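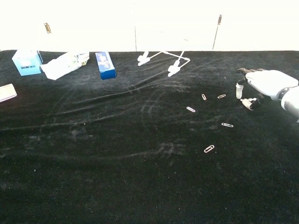 Workshop & Maintenance

Ukero puts its paperclip table back in order after hand service

The small-parts table at Ukero is running again this February after a service of the robot's right hand and a new setup of the working surface. The job was led by Gerrit Naidoo, who looks after the two-armed machine together with technician Naledi Xaba.

The task of the machine is simple to explain and hard to do well. It must pick up silver paperclips one by one from black velvet. A paperclip lies very low, and the thumb and the finger must close on the wire at the correct height. If they close too high, they meet in the air. If they go too low, they push into the pile of the cloth and the clip turns away.

Before the service, the hand was missing more clips each week, and it missed mostly on the same side. Mr. Naidoo first suspected the camera. He checked its position twice and found no fault there. The cause was in the thumb, where the joint had developed a little free movement after 4000 closing cycles since the last adjustment.

"You could not see it with the eye," he said. "You could feel it if you held the thumb and moved it gently. It was very small, but a paperclip is also small."

The thumb joint was tightened and the tips of the fingers were cleaned. Then the hand was taught again its zero position, with the fingers open and the palm free of the table. This part of the work is done with the Trisine software, and it has to be repeated from the beginning if somebody touches the arm during the measurement. 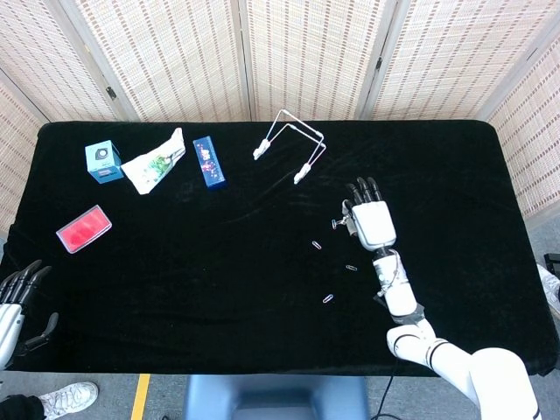 Ms. Xaba was responsible for the table itself. The velvet collects lint, and long folds can lift a clip at one end, so she brushes the cloth in one direction and pulls it flat from the corners. She does not iron it. A change in the pile also changes how the light comes back to the camera – and then the settings for brightness must be made again.

After the repair, the team made a test of 152 picks at normal speed. The hand failed in 5 of them, which Ms. Xaba called acceptable for the first day. The clips that it missed were lying close to each other, and she wants to look at these cases separately.

Charmaine Mnguni, who plans the machine hours at Ukero, has now put the thumb check on the weekly list. Until now it was done only when a fault was reported. The next full service is planned after 755 hours of operation, and a spare thumb joint has been ordered from Falcão.

The left hand was not opened this time. It will be checked in the same way when the spare part arrives.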